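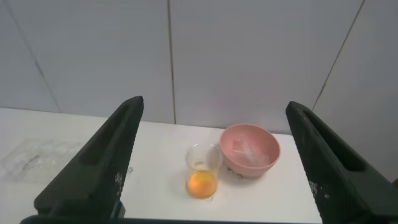

When does a small ski hill decide to open for the season?

At Trodon, the call is made when the base on the main slope reaches 40 inches and the overnight forecast stays below freezing for the rest of the week.

Thaddäus Sutter has made that call for most of his working life. He runs the slopes at Trodon, a two-lift hill with a top elevation of 4000 feet, low enough that a warm spell in January can undo a month of work. He checks the snow stakes before sunrise, then drives up to the Hsueh lift and walks the upper runs.

"I don't trust the stakes by themselves," he said. "Wind moves everything around up there."

Last winter the hill opened for 47 days. The best of them was a Sunday in February, when 2608 people came through the gate and the parking lot filled by 9 a.m. 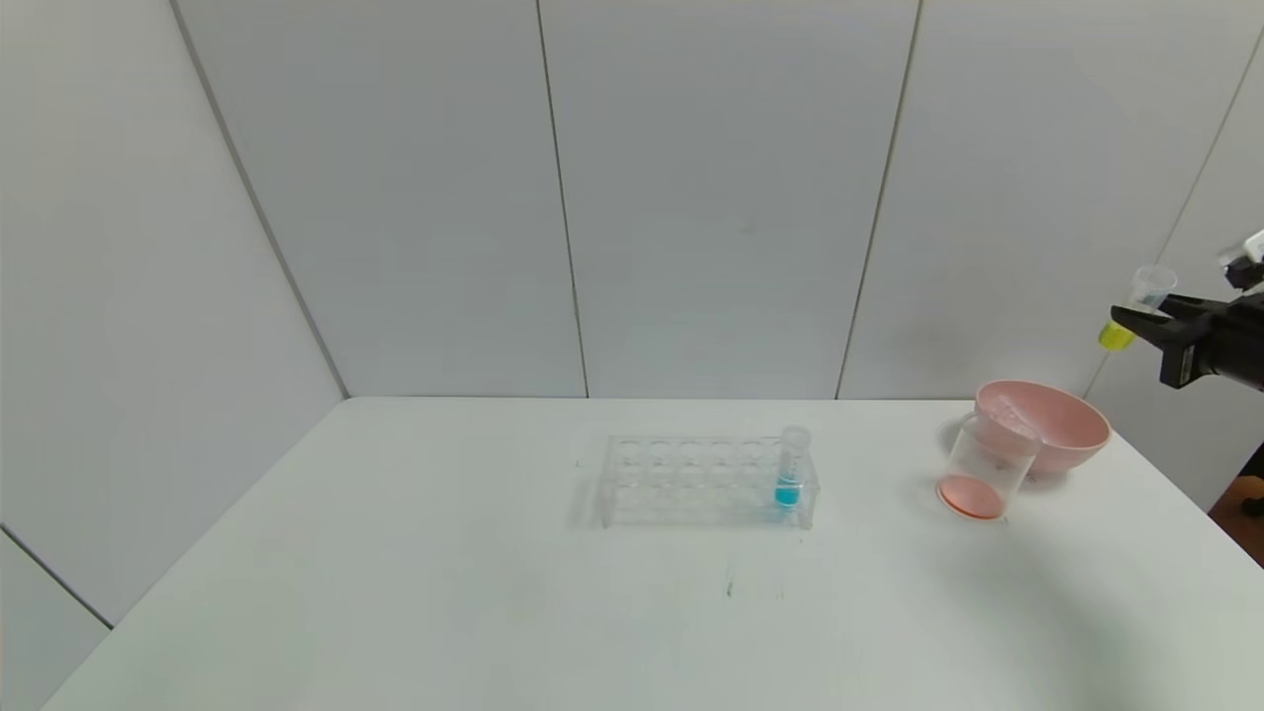
The rest of the month was slower. Rain closed the lower half of the Ultov run twice, and the night skiing program was cut back to Fridays. Season pass holders were given a credit toward this year - good at the rental shop too.

Sutter plans to start making snow in November if the nights are cold enough. The beginner area will get it first, then the main slope. Ultov will have to wait for natural snow.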